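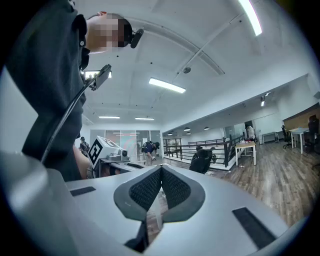
How high should a table be if several people are going to stand and work at it?
High enough that most of them can reach the middle without folding at the waist. For adults on their feet that means a top near elbow height, a little lower for heavy work and a little higher for fine work. An ordinary dining table is too low for either.

The long way round to a good table

Tables in shared rooms

22 Jul 2026

The first floor of Clernance, on the canal side of Dolel, was built for sorting cloth. It has a wooden floor, tall windows on one side and a goods hoist that no longer runs. For the past few years it has been let out as a shared workroom, to people who need a big flat surface for a day or a month and don't have one at home. Pattern cutters use it. So do bookbinders, model makers, a firm that repairs kites and a group that meets to mend clothes.

When the room opened it had 18 tables, all bought second-hand from a college canteen. They were solid and cheap and they folded. They were also made for sitting at, and almost everybody who came to Clernance stood.

Complaints reached the desk slowly. People don't tend to complain about a table. They say their back is stiff, or they go home early, or they put a box on top of the table and work on the box. By the first winter there were boxes, crates and upturned drawers on half the tables in the room, and the members' notice board had a handwritten card asking for the return of a particular crate.

The kite firm were the first to do something about it. They sawed four lengths of drainpipe and stood the table legs in them. It worked until someone leaned on a corner. After that the room set aside some money and started to look into it properly.

Standing, sitting and leaning

Anyone who has cut out a dress on a kitchen table knows the problem. Sitting down, you can't reach far enough. Standing up, you have to bend, and you hold the bend for as long as the cutting takes. Your arms go down and forward, your head follows them, and the weight of it all hangs off the lower back.

Raising the top helps, up to a point. A table that suits a tall person threading wire is hopeless for a short person rolling out leather, who needs to get their shoulders over the job and press. A baker's bench is low and a watchmaker's is high, for good reason in both cases. A shared room has to serve all of them, often on the same afternoon.

Depth matters as much as height and gets far less attention. The canteen tables were deep enough for two trays to face each other. That is fine for two people working from opposite sides. Put one of them against a wall and the back third of it turns into a shelf, used for coats and mugs, and anyone who wants something from it has to lie across the work.

The room's first decision cost nothing. Every table was pulled away from the walls, so that it could be reached from both long sides. They lost some floor and the walking routes had to be worked out again. A number of members said at the time that it made the room feel crowded. It stayed that way, and the coats went on hooks.

What they bought

Trudov makes workshop furniture in a unit on the ring road. It is a small firm and will sell a table in parts, which suited Clernance, as there was nothing much wrong with the canteen tops. What they ordered in the end was legs: steel, with a sliding inner section and a pin that goes through one of five holes. You need two people and a few minutes to change the height. It can't be done with a heavy sewing machine on top, though it has been tried.

The room bought enough legs for eight tables at first and the rest the following year. The lowest hole puts the top where it always was. Most people use the third or fourth. The fifth is for the bookbinders, who share one table at the far end and have never, as far as the desk knows, moved the pins since they were put in.

There was some argument about motors. A powered table goes up and down at the press of a button, and anyone can use it alone. It also needs a socket, and the sockets at Clernance are all along one wall. Cables across a walking route had already been a sore point. The pins won on that and on price. One powered table was added later, next to the sockets, for members who find the pins difficult.

Tops are a matter of taste and of what gets spilled. A pale top shows the work well and is easy on the eyes under strip lighting. It also shows every drop of ink. A dark one hides the stains, and the pins and needles as well. Clernance kept its pale tops and bought cutting mats and a roll of brown paper, which lives on a spindle at the end of the room. Tearing off a clean sheet before you start is the only rule that is printed anywhere.

Edges get overlooked. The canteen tables had a hard square edge, which is fine when it is under a tray and unpleasant when it is under a forearm for three hours. The room ran a plane along the worst ones and sanded them. Members who lean in a lot noticed at once. Members who don't have never mentioned it.

The floor

A wooden floor is kinder to stand on than concrete, and the boards at Clernance are one of the reasons people ask for the room. They have drawbacks. They carry sound. They aren't flat, and a table that sits firm in one place will rock when it is moved an arm's length. The Trudov legs have a screw foot for this, and a bag of cork wedges hangs by the door for anyone who can't be bothered with the screw foot.

Boards also swallow small things. The gaps are wide enough for a bead, a jeweller's screw or a pin, and in February, when the heating has been on for months, they are wider. A member who works with beads spreads a bed sheet under her table before she opens a single tin, and several others have copied her. At the end of the day you lift the corners and tip the lot back on to the table.

Mats are worth having if you stand for long. The room keeps a few and lends them out. They have to be put away at night, or they get tripped over in the morning by whoever comes in first and hasn't found the light switch.

Elsewhere

Clernance isn't the only place to have been through this. Phuthong, the cookery school two streets away, fitted its teaching kitchen with benches of a single height and then built a step along one side of each. Pupils choose the side that suits them. It is a good answer where the benches are fixed and have water and gas running to them. In a room where the furniture moves every day, a step is something to fall off.

Home is harder. Few people have space for a table that does nothing else. A pair of trestles and a door is still the cheapest way to get a proper standing surface, and adjustable trestles can be picked up second-hand for £40 or less. Bed risers under a dining table will do for an afternoon if the legs are straight and nobody leans on the end. Kitchen worktops are often the right height already, which is why so much cutting, gluing and wrapping gets done beside the kettle.

Before spending anything, try the height out. Stand up in the shoes you work in, bend your elbows, and have someone measure from the floor to your forearm. Pile books on the table you have until you reach that mark, put a board on top and do an ordinary job on it, something that takes an hour. Take a book off or add one. When you stop noticing the table, measure it and write the figure down.

More than 100 people now use the first floor at Clernance in a normal month, and the boxes have mostly gone. A few are still in use as boxes. The drainpipe is in the yard behind the hoist, if anyone wants it.

Tables at Clernance can be booked by the half day. Bring your own tools. Brown paper is included.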